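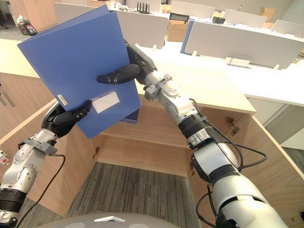

Two-arm robot drops file boxes when it lowers them into a cabinet

Posted by shelfsideways, 4 May 2022

We have a two-arm robot on trial in our office, putting blue plastic file boxes away in a low wooden cabinet. The fault only turns up with both arms on one box. Lifting is fine and so is carrying it over the countertop. Then the box goes down toward the shelf and the left hand lets go. The right arm is left with the whole thing hanging off one edge. Three times now the box has slid out and landed on the carpet, and last time it cracked a corner.

The log shows the same line each time: "L grip force below limit, release". The limit is set to 700, which is how the Drillemo grip package came. The box that cracked weighed 2000 grams full. Empty boxes go in without trouble.

I've already recalibrated both wrists and swapped the finger covers. The supplier, Bimirex, says to raise the grip force, but these cases flex and I don't want to crush them. Has anyone had this? I'd also like to know if it's safe to stand next to it while I test, as I've been catching the box by hand.

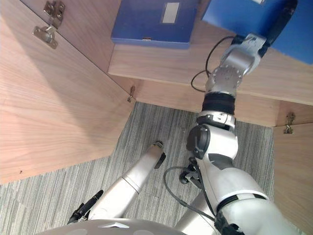
Right arm on one blue box, with another already on the shelf.

kettle_and_rail

Please stop catching it by hand. When one arm lets go, the other can still be following its path, and your hand ends up between the box and the shelf edge. Put a folded blanket on the floor of the cabinet and let it fall. Stay outside the reach of both arms and keep the stop button in your hand.

As for the fault, I don't think it's grip strength. We had the same message on our unit. When a box is tilted to clear the door opening, the weight moves onto one hand and the other reads almost nothing. The software takes that low reading as "box already put down" and opens the fingers. Your empty boxes probably go in flatter or get held differently, so check the angle in both logs and compare.

What fixed ours:

Turn off automatic release for each hand and use the paired release, so neither hand opens until both report contact with the shelf.
Slow the last part of the descent. We run it at 100 mm per second.
Add a hold on loss of force. The arms stop where they are and wait for a person.

Do the third one first. It won't cure anything but it will save you some boxes.

Also look at your cables. If you have loops hanging off the wrist and forearm, they can catch on a cabinet door or a hinge and tug the wrist enough to upset the force reading. Ours did that once and we spent a week blaming the software. Tie them in closer, but leave enough slack for the full turn of the wrist.

Ano

just turn the force up, ours is on 856 and never drops anything

shelfsideways

Thanks both. I tried 856 on an empty box and the front face bowed in, so I've put it back to 700.

Paired release was under the Kaijage motion settings, not the grip ones, which is why I never found it. It's on now with the hold. I ran the full box this afternoon and it went onto the shelf, then stopped once on the next try with both hands still closed. The left log shows a dip just as the box tilts, so that part matches. I'll tidy the cables tomorrow and run it again. Blanket is in.

Contact us | Copyright 2022 | Back to top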